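# 7 Threaded Fasteners and Hand Tightening

Most machinery is held together by parts that can be taken apart again. A bolted joint works because the bolt is stretched slightly when the nut is turned, and the stretched bolt pulls the two plates together. The force in the bolt is called the preload. If the preload is too low, the plates slip or separate under load; if it is too high, the bolt yields or the thread strips.

This chapter deals with joints tightened by hand. Power tightening is left to Chapter 8.
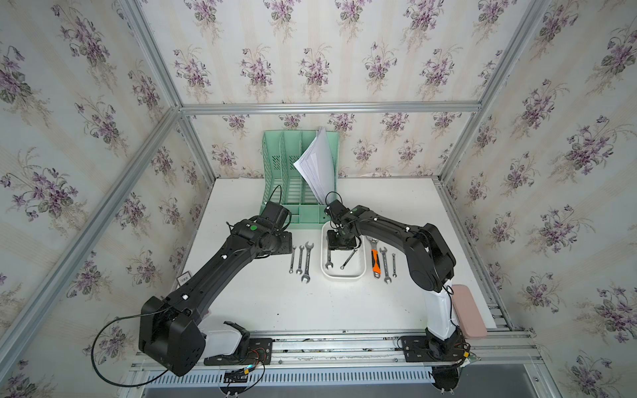
The torque applied to a nut is the product of the force on the spanner and its distance from the centre of the nut. A force of 198 N applied at 0.2 m gives 39.6 N m. Only a small part of this torque stretches the bolt. The greater part is lost to friction, under the nut face and in the thread, and for this reason two joints tightened to the same torque may carry quite different preloads.

The point was made by the Sidby pump house, built in 1954. Its flange bolts were tightened by feel until a survey by the Stoltau works measured the preload in 600 of them. The highest reading was more than twice the lowest, although all the bolts were of one size and grade. Dry threads accounted for many of the low readings.

An open-end spanner bears on only 2 flats of the nut. The jaw must fit closely, as a loose jaw bears near the corners and rounds them. The jaws tend to spread under heavy load, and a ring spanner is preferred for final tightening wherever there is room to fit one. 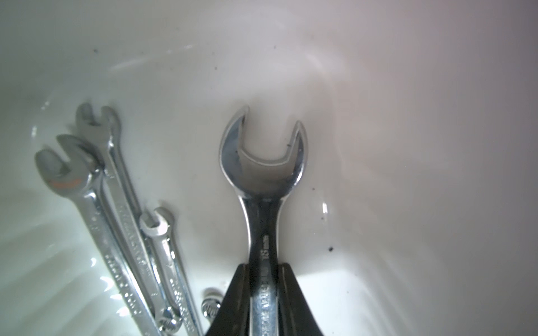
## 7.1 Terms used in this chapter

**Pitch** is the distance between neighbouring threads, measured along the axis of the bolt.

**Across flats** is the distance between opposite sides of a hexagon nut, and gives the nominal size of a metric spanner.

**Proof load** is the largest load a bolt will carry without permanent stretch. Values for the Brandes and Pustar bolts used in the exercises are listed in Table 7.1.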